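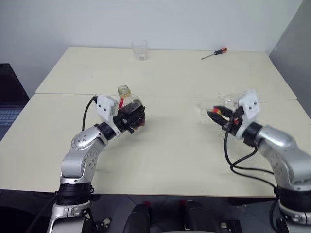 Bottle in the left gripper, screwdriver and drinking glass at the back of the table.

Mar 3, 2026
Posted by Padmavathi Varghese in Workshop Tips

I get a lot of mail from people who want a two-armed robot for the workshop or the kitchen bench and have already picked one out. They send me the link, they ask if it's any good, and when I write back asking what table it's going on, I get silence for a week! So this page is the stuff I wish I'd written down before I spent my own money. It's mostly about budgeting. If you want a review of grippers I have one half finished and it may stay that way.

Start with the jobs, on paper

Write down what you want the thing to pick up. Be boring about it. My list said bottles, drinking glasses, hand tools, thin plastic packaging. Then go through your list and put a mark by anything clear or crinkly. Those are the items to ask a seller about first, before you ask about reach or speed, and you want to see them handled on video with no cuts. A seller who will only show you foam blocks is telling you something.

I asked Wirivetti for a bottle and a bit of crumpled plastic and they sent me a clip the next morning. Another place (I'll be nice and leave the name out) sent me a brochure.

Split the budget before you shop

Whatever your total is, take a quarter off the top and pretend you never had it. That quarter goes on fingers, cables, clamps, a table and the things you'll break. I didn't do this. I spent nearly everything on the arms and then stood there with no way of bolting them down.

My extras came to $672 over the first few months, and that's with me being cheap about it. The biggest pieces were spare finger sets, a second power supply, and lumber and brackets for a decent stand. The smallest was a bag of hook-and-loop cable ties, which I'd buy again before anything else on the list.

Fingers wear out. Buy a spare set with the first order so you only pay shipping once. Mine are from Ultano at $78 a pair, and I keep one pair in a drawer at all times now. Printed ones are fine too if you have a printer and some patience.

Measure the table, then measure it again

Two arms need more room than one arm times two, because the elbows swing out. Tape the outline on your floor in painter's tape and stand in it. Can you get past with a cup of coffee? Where does the laptop go? Mine sits at the left and I still bump it.

If you're pushing two tables or two panels together, check the heights with a straightedge. Even a small step between them will catch the foot of a glass when an arm slides it along, and a seam running right across the middle of your work area is a nuisance you will meet every single day. Folded card under the feet works for a while. Screw-in leveling feet are cheap and work forever. If you can afford one solid top, get one solid top.

A plain light-colored surface is kind to your eyes and makes dropped screws easy to find, but it's a poor background for clear plastic. Try a dark placemat before you pay extra for a fancier camera. I very nearly bought the camera.

Cables

Ask how the gripper cable runs. If it hangs in loops down the arm, leave enough slack for the wrist to turn fully each way, then tie it at the joint collars and nowhere else. Too tight and you'll pull a connector, too loose and it will hook your screwdriver off the back of the table. Put a spare cable in the budget for each arm. Kartha wanted $97 for a pair of theirs, and I paid it, grumbling, with a project half done and no robot for the weekend.

New or used?

Used is fine if you can see it move. Go in person, bring a drinking glass you don't like, and ask them to pick it up and set it down 3 times with each arm. Listen at the joints. Ask for the box of odds and ends too: mounting screws, the right hex keys, the emergency stop. People forget to pack those and they add up.

I looked at a secondhand Dallent set and walked away over the software license, which wouldn't transfer to a new owner. Get that answered in an email before you drive anywhere.

A few small things

Keep a tray for whatever isn't being used. Tools left along the back edge of the table always end up in the way.

Practice with empty bottles and plastic tumblers first, and save the real glassware for when you trust the grip setting.

Write the purchase date on everything in marker, power bricks included. Warranty people love a date.

Put aside time as well as money. I planned one evening for setup and it took me most of March the first year, what with the stand and the leveling and ordering the wrong bolts.

If you've found a cheap source for soft finger pads that don't leave marks on plastic, please leave it in the comments. I'm down to my last strip.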